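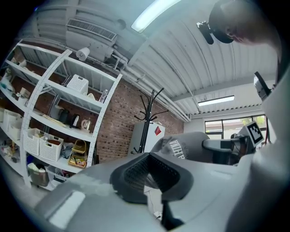

Sidwood hand-held gripper, pre-session inspection, March 17, 2026. Inspector: Yeshi Kassa. The slip-detection result depends on pad condition, so pads are checked before each block of 38 grasps. The honeycomb-like mesh on the black pad is the surface to inspect; compare it with the reference print.

1. Pad texture, full area: PASS.
2. Pad seated in housing: PASS. Reseated once.
3. Marker readable at all six test angles: FAIL at one. Glare from ceiling light. Repeat with light off.
4. Body screws: PASS.
5. Log clock against Rothe recorder: PASS.

Comment (H. Caron): Grasps 452 to 628 used the old pad. Keep them out of the slip-threshold fit.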